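Household and Workshop Automation > General Talk

Thread: Are machines ready for the boring chores yet? Laundry, bins, sweeping up

ferncreek_dad
Posted 29/04/2026

Hello everybody, long-time reader and not much of a poster, so be gentle with me. My wife and I have been going back and forth at the kitchen table about whether a machine is going to take over any of the housework while we're still young enough to enjoy the free time. She says no. I say maybe, and I'd like to come back to her with something better than maybe.

We have a vacuum that bumps around by itself and a dishwasher, and I count both of those. What I'm asking about is the stuff with hands in it. Folding, sorting, putting away, wiping down a bench after a glue-up (I have a small shop out back and I am not a tidy man). If you work with any of this, or have tried it and sent it back, I'd love to hear from you. Long answers welcome, I've got coffee.

mosswood_jo
Reply

Oh, I have feelings about this one! I run the linens for a small inn, so laundry is my whole life from breakfast on. We had a folding machine on trial last September, the Gomero one, and on flat sheets it was a dream. Straight things with four corners, all the same size, one after another. Then I gave it a fitted sheet and it sulked for the rest of the afternoon.

So my answer is that it depends on how tidy the work is before the machine gets to it. If you have to smooth the thing out and hand it over the right way up, you've done the part that takes the time. I'd still have kept it if the price had been kinder. My sister thinks I'm soft in the head for saying so.

tallboy_bench
Reply

I'll be the grump, somebody has to. I've been hearing that the laundry robot is coming since I had hair. Every demo I've watched is one towel, ironed flat, on a clean table, and it gets folded in the time it takes me to do a full load and put the kettle on. Show me one that can deal with my hamper, with the socks balled up inside the jeans, and I'll eat my hat and post the video.

Machines are wonderful at one job done over and over. A house is a thousand jobs done once. I don't see what changes that.

quiltbinder
Reply

I don't agree with tallboy, and I say that with affection, as I've enjoyed your posts about dovetails for years. I spend a fair bit of my working week around two-armed setups on cloth tasks, and what I see is slow, yes, but it's a different kind of slow from what it used to be. 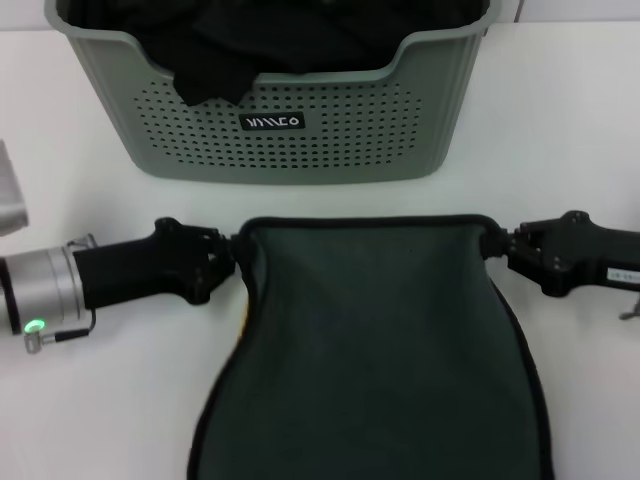
Cloth is hard for the same reason dough is hard, it doesn't keep its shape while you're thinking about it. A mug is a mug whichever way you set it down. A shirt has as many shapes as you have patience, and half of it is always hiding under the other half. That's why you so often see the work start with finding two corners. Look at how the dark green piece is held up by its top corners, one gripper on each, with that top edge pulled gently tight between them. Once you have that line you know where you are, and it's the same thing my grandmother taught me with tablecloths – find your corners, give it a tug, then think about the next part. The heap of black clothing in the basket behind it is a much meaner problem. I can't pick out a single garment in there myself, and I've been doing my own washing for a long time!

So I'd split the question up for ferncreek_dad. Holding and spreading a piece that's already out on the table, I'd call that well on its way. Digging one black sleeve out of a pile of other black sleeves is a good deal further off. People lump the two together as "laundry" and then argue past each other.

tallboy_bench
Reply

That's fair, and thank you for being nice about it. I'll give you the corners. But you've also made my point for me, haven't you? The pile is the chore. Anyone can do the tablecloth.

mosswood_jo
Reply

Not everyone, tallboy, I've seen how you fold a drop cloth from the picture in your finishing thread :)

But I think you're both partly right. At the inn the pile and the flat part are two different people's jobs. If a machine took over the flat part I'd have an extra pair of hands for the pile, and in high season I would hug the thing. At home it's all one person, so taking over half the job doesn't feel like much of a present.

ferncreek_dad
Reply

This is wonderful, thank you all. I read quiltbinder's post out loud at supper and my wife said "so, no," and went back to her soup.

Can I ask about the shop side? I priced a small arm from Sarkinov and the quote was 1666 before you buy anything to put on the end of it. I was hoping to have it pass me parts at the drill press and maybe sweep up. Is that silly?

lathe_and_kettle
Reply

Not silly, but let me save you some heartache. I work at a cabinet place, and we have an arm that loads blanks into a boring machine. It has earned its keep, and I'd be sad to lose it. It picks the same size of blank from the same stack and puts it in the same spot all shift long, and the day we change the blank somebody spends the morning with it.

Sweeping up is a whole other animal. Chips get everywhere, the floor isn't the same two days running, and there's always an extension cord. We tried a Fitzgerald floor unit in the assembly room and it ate a cord in the first week. Passing parts is more doable if you're willing to set up a tray with a place for each one. For the gripper, don't buy fancy. I found mine used for 395 and it holds a blank just as well as the expensive one did.

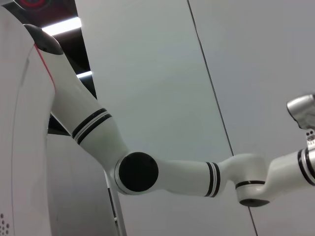 The other thing I'd say is to think about reach before anything else. Folks look at how much an arm can lift, and in a small shop that's hardly ever what stops you. What stops you is the elbow. The hand gets where it's going just fine and the elbow clips the vise on the way, or the lamp, or your coffee. Cut a cardboard copy of the arm at full size, tape it together so it bends, and walk it through the job on your own bench. I did that for an evening and ended up moving the whole setup to the other wall before I'd spent a penny.

And please put it somewhere you won't be leaning over it. I don't care how gentle the brochure says it is.

quiltbinder
Reply

Seconding the cardboard arm, that's a lovely idea and I'm going to steal it. With two arms it matters even more, as they have to stay out of each other's way on top of everything else.

On cost, I'd wait if it's for the house. For the shop, if you truly have a job that repeats, go ahead and enjoy it.

tallboy_bench
Reply

How much does it have to repeat, though? I build maybe 5 of the same thing and then I'm bored and on to a rocking chair. I can't picture teaching a machine to do something I'll be finished with by supper.

lathe_and_kettle
Reply

For runs like that I wouldn't bother, I'd make a good jig. We ran the numbers with the Woltbridge planning sheet at work, and short runs never came out ahead once you put down an honest figure for setup. If you like tinkering then you can leave setup out of the sum and call it a hobby, and I'd never argue with a person over a hobby.

mosswood_jo
Reply

Can I put in a word for the jobs in between? I'd take a machine that did nothing except turn shirts right side out. I'd take one that matched pillowcases. I don't need it to run the house.

ferncreek_dad
Reply

Okay, here's where I've landed. No laundry robot this year. I'm going to build the cardboard arm over the next couple of evenings and try it at the drill press, and if the elbow clears the vise I'll think harder about the real one. My wife has asked whether the cardboard one can empty the dishwasher.

I'll post how the elbow does. tallboy, I want to see that rocking chair.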